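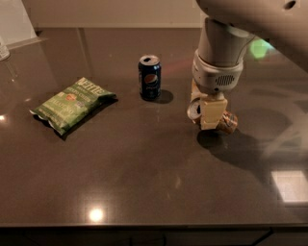 Drahomíra Skála objected at the first review that a counter is never cleared in one pass, and that any layout which assumes one pass will fail by the second evening. The comment was written against our draft plan for the shared kitchen, and it changed the scope of the project. The draft had treated clearing as a single event at the end of the day. The version reported below treats it as a series of short returns, each dealing with one or two items.

Last updated: October

Filed under: Student Work / Interiors and Domestic Space / Term Reports

1. Scope

The report covers snack and drink items left on a kitchen counter: bags of chips, aluminum cans, and similar packaging. Dishes, cookware and fresh food were excluded. The counter is dark quartz with a fine speckle and a polished finish. It is used for standing snacks as well as for food preparation, and the two uses compete for the same surface.

The working question was where a packaged item should go once a person has stopped using it, and how far it should have to travel.

2. Item classes

Items were sorted by state. Brand and flavor were recorded but not used in the analysis.

Sealed bag. Lies flat, takes up a large area for its weight, and slides easily on a polished surface. A bag of Kettle chips laid on its side at an angle blocks more usable counter than the same bag set square to the back edge. Destination: shelf.

Opened bag. Needs a clip before storage. Destination: shelf, front row.

Unopened can. Small footprint, stable upright. Destination: refrigerator door.

Opened can. The most difficult class. From a standing position the tab opening shows as a dark oval on the silver top, so the open state can be read at a glance, but the amount left inside cannot. A Pepsi can that is full and one that is empty look the same from above. Destination: sink first, then recycling.

3. Layout

Two layouts were compared. Layout A (working name Drallum) placed the recycling bin at the end of the counter, 90 inches from the main preparation area. Layout B (working name Sopacua) moved the bin under the counter beside the sink and added a shallow tray at the back edge for items still in use.

The tray is the main addition. It gives an opened can a fixed position that is out of the preparation area. Anything outside the tray at 6 p.m. was treated as misplaced and was put away by whoever was cooking.

4. Procedure

Each layout was kept in place for the same number of evenings. The person clearing was asked to do the following in order:

Lift cans before bags. A can knocked over by a sliding bag makes the job longer.
Lift an opened can by the body, with the opening level.
Empty at the sink, rinse, and drop in the bin.
Fold or clip the bag and shelve it.
Wipe the surface last, with a dry cloth after the damp one.

The dry cloth was added after the first week. On dark polished quartz, water marks remain visible at a low angle, and residents reported the counter as dirty when it had been wiped correctly.

5. Results

Layout B was preferred by all residents. Under Layout A, opened cans were commonly pushed toward the wall and left there. Under Layout B they were left in the tray, and the tray was emptied when it became crowded. Chip bags showed little difference between the two layouts. They were shelved when the shelf had room and left out when it did not.

Glare affected the work more than expected. The surface mirrors lights and nearby shapes, and spills of clear liquid were missed under the overhead fixture. Turning on the lamp at the side made them easier to find. No measurement of this was taken.

6. Limits

One kitchen was used. The residents knew the purpose of the study and probably cleared more often than usual. The tray was a loan item and was slightly too deep for the counter, so its front lip entered the preparation area. The shelf was not altered, and the result for bags may only reflect its capacity.

7. Further work

A narrower tray should be tested with the same procedure. Skála's second comment, that the shelf should be sized from the largest bag the household buys, was received after the layouts were fixed and has not been addressed.

Related reports
Trokex: a folding drying rack for narrow sinks
Grotura: shelf depth and the back-row problem
Labels on clear jars, a short survey
Under-sink storage in rented apartments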